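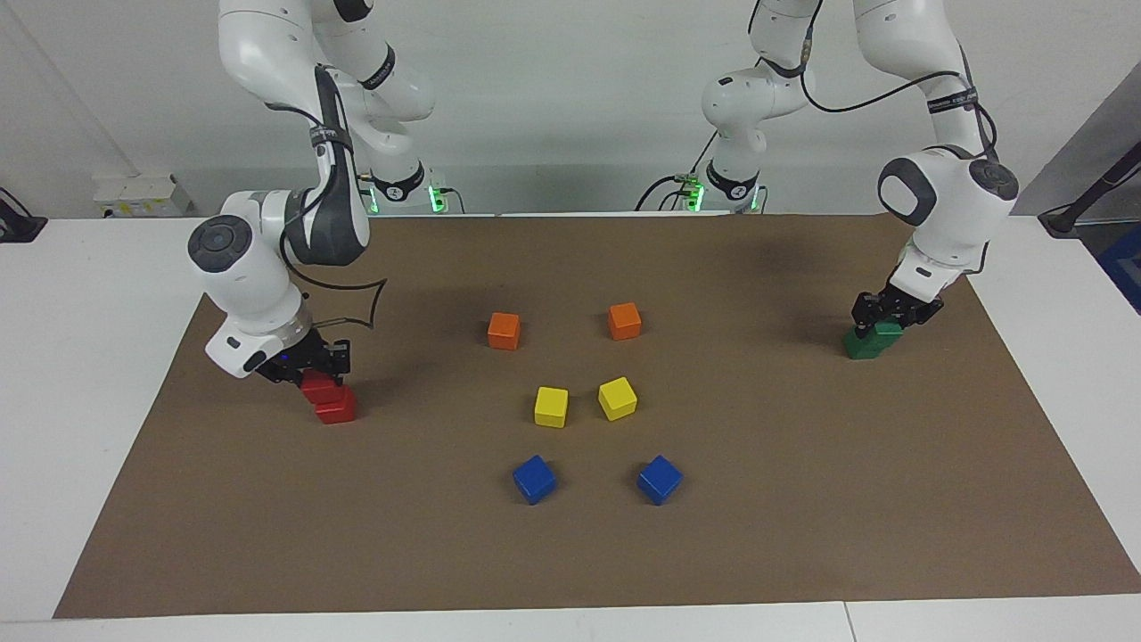 Filed under: Rainy Day, Blocks & Puzzles
Print | E-mail

Dynwen Cadwaladr (yes its spelled wrong in the header, should be Dynwyn... no, Dynwen – Dynwen with a w. DYNWEN. Dwynwen. ok there)

Coloured block patterns, a thread, typing fast, kettle's on

Start with pairs. Two orange at the back, two yellow, then two blue at the front. Put the blues wider apart than the rest so it fans out toward you

Doesn't need to be perfect. Yellow one sitting crooked is fine, leave it. Owen can't leave it

Red on red is the other one we do. Top block a bit off the bottom one and see how far you can push it before it goes. Our record is 37 goes in one arvo, no prize

Green last. Dunno why, house rule, Mum's rule orignally

Use a mat!! Plain brown is good, colours show up and the blocks don't skate off like they do on our bare table

Ours came from the Vomasbridge market, 27 in a tin, some missing now. Paid too much

Someone at Roltholm asked about a 1000 piece set. No. Where would you put it. You'll be finding them under the couch til August

Next colour to add is purple I reckon, or grey? Favourite combos please

Right, kids want tea, back later – will do the zigzag one

E-mail this | Print this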